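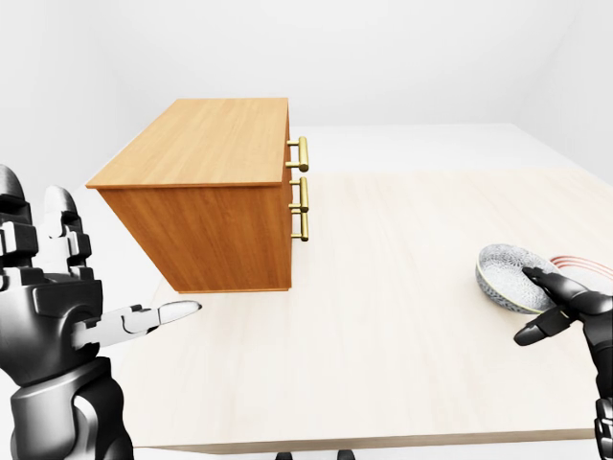

Why compare hands in simulation before buying one?
Cost and repeatability. A simulated cabinet goes back to its starting pose in a fraction of a second, and every controller gets the same start. We ran 200 trials per controller on the Mokska bench before any hardware was ordered.

Slide 2. Setup.
Give the task first: tabletop pick and place with a small chest of drawers as the target surface. Objects are a patterned bowl and a printed cloth. Keep this under a minute. The audience has the handout dated 10/13/20 and it lists the joint limits.

Two controllers. Prekitico is a position controller with a fixed grip closure. Warrier adds a force limit at the fingertips. Same arm model, same camera pose, same objects. Solver step was left alone for the whole comparison. Say this clearly, as it was the first question last time.
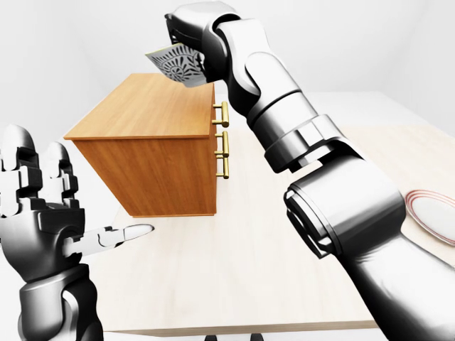

What makes cloth harder to place than a bowl?
The pose of the cloth is poorly defined once it is held. The corners hang and swing, so the wrist pose tells the controller very little about where the free edge will land.

Slide 4. Cloth results.
Prekitico released on wrist position alone. Most failures were early releases, with the cloth folding over the edge of the cabinet top. Warrier waited for contact force, which cut the early releases but made each trial longer. Don't read the table aloud. Point to the release height column and move on.

Mention the logging fault. Fileck, our trial logger, dropped 4 runs and they were repeated with the same seeds.

Slide 5. Arm occlusion.
The head camera loses part of the cabinet whenever the right forearm crosses in front of it.
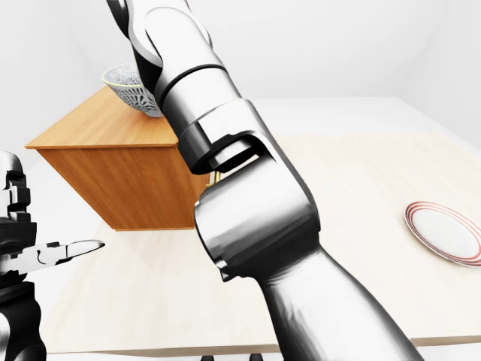

Tracking drifts during that interval, and the controller carries on with the last good estimate. We tried raising the elbow in the planner. It cleared the view but pushed the wrist close to its limit, so the change was dropped. A second camera is on the list for November.

Slide 6. Bowl placement.
A bowl counts as placed if it is upright on the cabinet top with the hand clear of the rim. 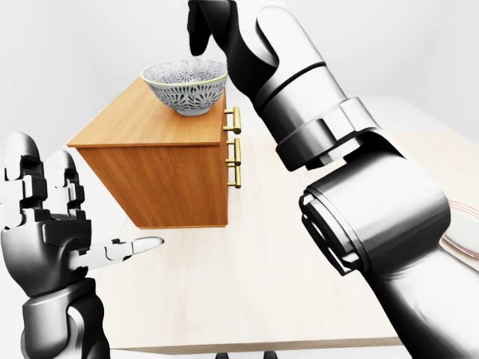 Both controllers met that test in most trials. The difference was in rim contact on the way out: Prekitico opened all fingers at once and sometimes nudged the bowl toward the drawer side. Warrier opened the thumb first. Mean settling time was 306 ms with Warrier. Leave the Prekitico figure out until the filter settings are rechecked.

Slide 7. Next runs.
1000 trials per controller, with cabinet position varied. Left hand stays idle for now. Questions, then hand the clicker to the next speaker.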